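How to sort and clean a play kitchen set

January 2025
By Iida Saarela

Play food gets everywhere. By the end of a busy month at our Rindham playgroup the pretend fruit is in with the building blocks, and the steamer has lost its lid. This is the routine I use to put a mixed box back in order. It takes 58 minutes for our big box, and a small set at home will be much quicker.

You will need
A table you can wipe down
Washing-up liquid and a bowl of warm water
Two soft cloths
An old toothbrush
A tray or shallow box for each group of toys

1. Tip everything out
Use a pale table if you have one, as small bits show up well on it. Spread the toys with your hands until nothing is on top of anything else. Take out anything that belongs to another set, and put broken pieces straight in the bin.

2. Group by what it can stand
Don't group by colour or by type of food yet. Shiny fruit can go in the washing-up bowl. Foam cubes should be kept apart, because they soak up water and take days to dry. Wooden and bamboo pieces go in a third group. Move tubs and other containers to one side and check inside them, as small toys tend to end up there.
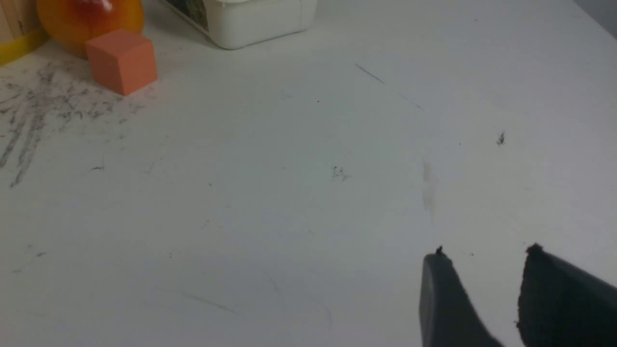
3. Wash the hard pieces
Add a small squirt of washing-up liquid to 700 ml of warm water. Wash a few pieces at a time and use the toothbrush around stalks and seams. Rinse, then dry with a cloth. If a hollow piece has let water in, squeeze it out and leave it hole side down overnight.

4. Wipe the foam and bamboo
Wring the cloth out well first. Foam needs one light wipe on each side. On a bamboo steamer, follow the direction of the strips and run the dry toothbrush between the slats in the base. Don't leave bamboo to soak. Ours went grey after Arvo Hämäläinen left it in the sink in August, and we had to replace it.

5. Put the sets back together
Match lids to baskets before anything goes away. Put the buns in the steamer and check that the lid still sits flat on top. Keep the lid off until the bamboo is fully dry. 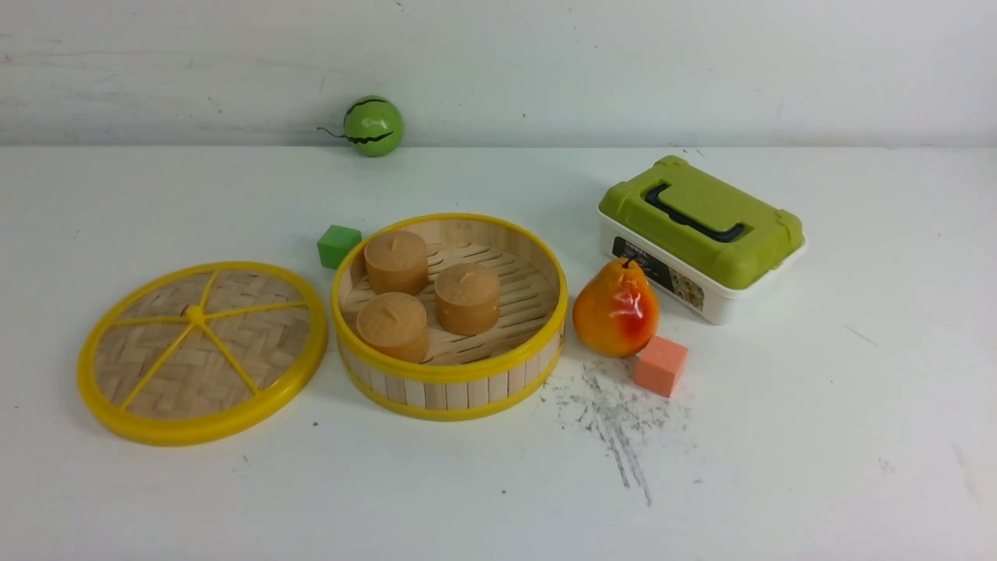 Steamer basket with three toy buns inside, and its lid alongside.

6. Store
Heavy things go at the bottom, foam at the top. We use a 19 litre box with holes in the sides. Write the contents on a piece of card and tape it inside the lid of the box, so that whoever packs up next can check it.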